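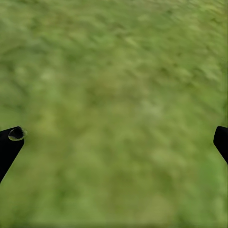
Galpões em Tument voltam a ter fila de interessados

Quem me lê há algum tempo sabe que eu vivia reclamando do mercado de galpões por aqui, então hoje dou o braço a torcer: Tument mexeu! Fechou-se neste outubro a locação de um galpão de 3000 metros quadrados no parque Hasik, aquele da saída para a rodovia, que estava com placa de "aluga-se" desde que eu ainda ia ao trabalho de bicicleta.

Quem ficou com o espaço foi a Fodlow, distribuidora de peças para refrigeração comercial, que vai trazer para cá o estoque hoje espalhado por dois endereços. O contrato é de dez anos, com revisão na metade. O valor ninguém quis me contar (tentei duas vezes, e na segunda até levei café), mas o Wondimu Beyene, que cuidou da negociação pela imobiliária Talukder, me disse que o preço pedido no parque está em 28 reais por metro quadrado ao mês, e que já não se dá carência longa como antes.

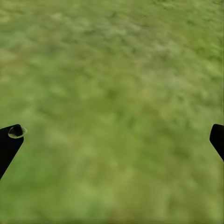

Segundo ele, a procura mudou de cara. Antes só ligava gente atrás de área enorme e barata; agora aparece muita empresa pequena querendo módulo de 600 metros, com doca, pé-direito decente e um escritoriozinho na frente. E é justamente isso que falta! No Hasik sobraram 2 módulos desse tamanho, e um deles já está reservado.

Fui falar também com o Gebhard Holzer, que tem uma oficina de usinagem no parque e renovou o aluguel em agosto. Ele está contente com os vizinhos novos, só que anda de olho no trânsito: a rua de acesso é estreita, e às sete da manhã, com caminhão manobrando, forma-se uma fila que vai até o posto. "Se vier mais gente, têm que abrir a segunda entrada", me falou. A segunda entrada, para quem não lembra, está no projeto original do parque e nunca saiu do papel.

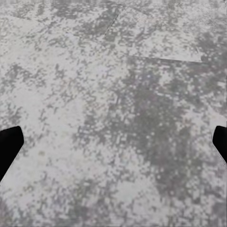 Perguntei à Talukder sobre isso e a resposta foi que o pedido de licença está sendo refeito, sem prazo. Já sobre construção nova, a conversa é mais animada: o dono do terreno dos fundos estuda levantar um bloco de módulos menores, mas quer ter pelo menos metade pré-locada antes de começar a obra. Acho prudente, com os juros do jeito que estão.

A Fodlow espera receber as chaves ainda este mês e começar a mudança logo depois da instalação das prateleiras.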